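Wiping a table sounds like the dullest thing you could ask of a robot, and I have spent most of my evenings since August reading about it and trying it out. I love it!

The idea I've been chasing is simple enough. You show the arm how to do a job by guiding it through by hand, save every run, and train a small model to copy you. The usual trouble is that it copies you too well – move one thing on the table and it heads for where that thing used to be. So in our Kelteck runs we shuffled everything between demonstrations: the sponges, the drinks can, the snack bag, even the cart itself. We ended up with 562 demonstrations, and my shoulders remember all of them.

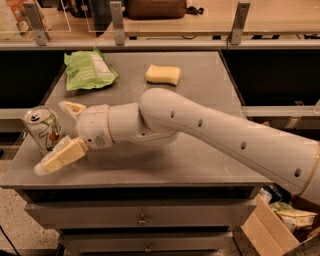

*Sponge in the gripper, 7UP can right beside it, and a second sponge further back.*

Crowded spots like that are my favourite part. With the old fixed layout, the model managed 3 good picks out of 47 once we moved things about. Trained on the shuffled set, same model, same number of demonstrations, it got 34 out of 47. I ran the whole test again that night to check I hadn't mixed up the folders (I hadn't).

What still goes wrong is mostly the squeeze. Foam gives, so the fingers close further than the model expects, and then it dithers. The Troncoso write-up suggests adding finger width as an input – I've started on that, and the first training run is going now.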